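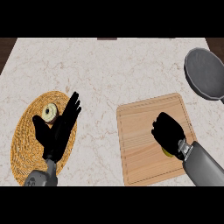 Render of the marble-look top, cream with tan veining. Round woven placemat on the left.

Marble-look laminate or the real thing for a rental kitchen?

epanganiban_k
Redoing the kitchen in a two-bedroom unit I rent out. The old counters are shot, seams swollen on both sides of the sink. I have it down to a marble-look laminate from Janavex or honed marble from a stone yard that has remnants. The pattern I want is like the picture, cream with soft veins and no gray in it. The run is 231 cm along the back wall plus a short return by the stove. Floor is dark and staying. Tenants are usually two people, usually stay a couple of years. What would you put in?

galli_stone
Not marble. I fabricated for a long time and I'd never put it in a rental. Lemon juice, vinegar, tomato, all of it etches. Sealer helps with stains and does nothing for etching. You'll get it back with rings all over it.

Mylene C.
I have to disagree with galli_stone. We have honed marble in a rental and have had it through three sets of tenants. It has marks. They blend in after a while, and honed hides it much better than polished. If you go look at it expecting a new counter every time you'll be unhappy, that's all.

galli_stone
"They blend in" is fine if it's your own house. Try deciding what comes out of a deposit when the whole surface looks like that.

Mylene C.
I don't take anything out for etching. It's in the lease as normal wear.

yap_j
What is the remnant going for? Around here the slab is the cheap part. Cutting, edge and sink cutout are what get you.

epanganiban_k
$399 for the remnant. It's long enough for the main run but I'd have to find something else for the return. No quote on fabrication yet. The laminate is less even with the bullnose edge and delivery.

yap_j
Then you don't have a price on the marble yet. Get the quote first. And matching a second remnant in cream is hard, they go yellow or pink next to each other. I'd want both pieces on the ground outside in daylight before paying.

maglaya_ariel
Laminate, but spend the time on the seams. Your old one swelled at the sink because water got into the cut edge. Seal the raw edge of the cutout before the sink goes in – two coats, let the first one dry. Silicone under the rim as well. Ours was a Zupan top put in like that and there is no swelling after nine years.

Also, veined laminate repeats. Ask how long the repeat is. On the short sample you won't see it, and then on a long counter the same squiggle shows up twice.

epanganiban_k
Good point on the repeat, I only have the little chip. I'll ask for a bigger sheet.

Mylene C.
Veining that runs on a diagonal hides the repeat a bit better than straight lines, in my opinion. It also makes the corner joint harder to line up.

galli_stone
Has anyone mentioned quartz? Costs more than laminate, but it doesn't etch and you can get a quiet cream pattern. Don't put hot pans on it.

maglaya_ariel
Don't put hot pans on any of them.

epanganiban_k
Quartz is over what I want to spend on this unit. Leaning laminate. I'll call Janavex about the sheet and check whether they can do the return as a mitered corner or if it has to be a butt joint with a strip. If anyone has had the strip kind, does it collect crumbs?

yap_j
Yes. Get the miter.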